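Reading Backwards: What I Learned From Putting Together a Manga Shelf

Final report, Comics and Translation seminar
Milagros Lucero

When I signed up for this class I figured I'd write about some big famous series and be done by Monday. Instead I ended up spending most of the semester on shojo manga from the 1970s and how (or whether) it ever got to American readers. I'm pretty happy about that, even if my eyes are not!

What I wanted to find out

My question was simple: when an older girls' comic gets put into English, what happens to the parts that aren't dialogue? I mean the sound effects, the little handwritten jokes in the margins, the flowers that fill up the background whenever somebody has a feeling. I had a hunch that these got lost a lot, and I wanted to check it on real pages.

How I did it

I picked 5 short stories and read each one in Japanese next to a fan or student translation. That came to 946 panels, which sounded fine until I started. I kept a spreadsheet with one row per panel and marked whether the sound effects were redrawn, given a small note, or just left alone. Our class reading group, Rondia, let me use their shelf and their very good dictionary.

My Japanese is okay -- I can get through a conversation in a love story, but messy handwriting beats me every time. For the worst margins I asked people in Rondia and went with whatever most of them could agree on.
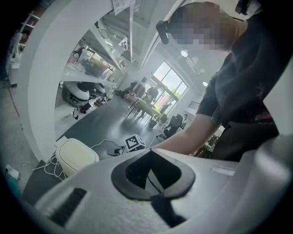

What I found

Some 700 of the panels had lettering outside the speech balloons, way more than I expected. The translators mostly left the big sound effects as they were and put a tiny English word beside them. I liked this more than I thought I would, because the drawn letters are part of the art and you can feel them even if you can't read them.

The margin notes did much worse. One artist complains about her deadline next to a breakup scene, and it's so funny, and it's gone in the English version. I found 13 notes like that with nothing in their place.

My favorite surprise was silence. There's a Japanese sound effect for total quiet (shiin), and every translator handled it differently. One wrote "silence," one wrote "...", and one skipped it and let the empty room do the work. I still can't decide which is best.

What I'd do differently

Fewer panels! Also, I should have written down my rules before I started. I changed my mind about what counted as a note partway through and had to go back over the first two stories. I'd like to add a few boys' series from the same years next time -- Rondia has a box of them that I haven't opened yet.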